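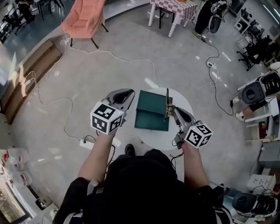 A box should be open and waiting before you pick up the first thing that goes in it, a reader wrote to us after our last piece on mailing, and she added that she wished someone had told her so before she spent a winter packing on her knees. Her complaint was with the flap that keeps falling back over your hand. She folds it away from her now and leaves it there until the end.

February

By Selma Jurić

I have packed small boxes for a living for most of my working life, first at Flinddale, where we sent out soap and candles, and now at Rostgate, where we send out whatever the customer has in mind. Last year that came to 2,569 boxes. They went out one at a time, each with a card, and I handled a good share of them myself.

The box I like best for this work is dark green and has a folding lid. It arrives flat. Once it is up, it holds its shape well enough that you can put it down in the middle of a table and work around it. Green is a practical color too. White boxes pick up fingerprints and gray rub marks from the table. Black ones show every bit of tissue lint. We tried a cream box for one spring and threw away more of them than I like to remember.

The lid is where new people have trouble. They close it to see how it looks, open it, close it again, and by the third time the crease has gone soft and the front edge lifts. Fold it back once, leave it alone, and close it once. If you want to know how the finished box will look, keep a sample on the shelf.

Thin things are harder to pack than heavy ones. A jar sits where you put it. A flat packet, a card, or a slim carton of tea wants to lie down, and if you let it, everything else ends up on top of it. I stand thin items up along one side, against the wall of the box, and then bring the filling in toward them. You hold the thin piece with one hand until the filling takes over. It should stay up when you let go. If it leans, there is too little underneath, and adding more on top won't help.

Most of our thin cartons come from Luangrath, who sell loose tea in narrow packs that are slightly too tall for every standard box. We asked them to take a little off the height. They said they would think about it, and that was two years ago. In the meantime we stand them at a slight angle at the end of the box and put the card in front.

People ask what size table they need, and they are usually surprised by the answer. A small round one is fine. I would pick it over a long bench for anything that fits in two hands. On a bench you spread out, and the tape ends up at one end with the scissors at the other. On a small table there is room for the box and very little else, so the supplies have to live somewhere nearby and come over as you need them. You can also walk all the way around it. I turn the box less than I used to and move myself more.

White is a good color for a tabletop if you can get it. Dropped ribbon ends, loose staples, and the tiny backing strips off labels all show up at once. The height matters more than the color. If you stand to pack, the rim of the box should come somewhere near your elbow or a bit below. If you sit, and I do after lunch, get a chair that lets your feet rest flat.

Then there is the question of filling. Shredded paper looks generous and gets everywhere. Tissue is cleaner and slower. I use two sheets crumpled at the bottom and one laid flat over the top, and for glass I add a sleeve of corrugated card cut from whatever the deliveries came in. The tape is Altex, the narrow roll, which tears by hand without curling. The wide roll costs less per yard and I have never gotten a neat corner with it.

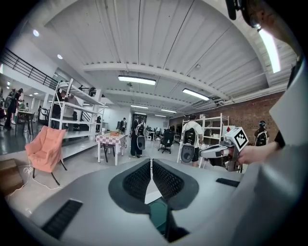 Choosing a room to pack in took me longer than choosing the boxes. My first one, at Flinddale, had a low ceiling and one bulb, and I matched ribbon to card by carrying both to the window. What I look for now is height and even light. A white ceiling does a lot of the work, with the fluorescent fixtures hung well clear of it, so you aren't leaning into your own shadow each time you bend over a box. A tall set of open shelves is the next thing, and white metal suits me, since dust is easy to see and wipe off. Stairs are useful only up to a point. A mezzanine with a railing looks like free storage, but anything you put up there has to be carried down again, and I would keep it for stock you need once a month.

Floors get less thought than they deserve. A smooth one sweeps clean in a few minutes, and with tissue and paper about you will be sweeping every afternoon. It is also hard on the legs. I wear shoes with a thick sole and change them at four, when I start on labels.

Extension cords are the other floor problem. We run a label printer and a lamp in the dark months, and the outlet is never near the table. Bring the power strip to the side you don't walk on. Leave slack in the cord so nothing pulls tight across the way to the door.

As for pace, a fair rate for one person working alone is 14 boxes an hour once the contents are laid out. I have seen people go faster, and their corners show it. New packers do four or five in their first hour and worry about that. They shouldn't. It took me most of a season to stop looking at the instructions pinned on the wall.

The card goes in last, face up, on top of the flat sheet of tissue. Check the name on it against the label before the lid comes down. We once sent a birthday card to a man who had just retired, and his wife phoned to say he had put it on the mantel anyway. Tape the front edge with one strip, press it along its length with your thumb, and put the box on the shelf with the label facing out.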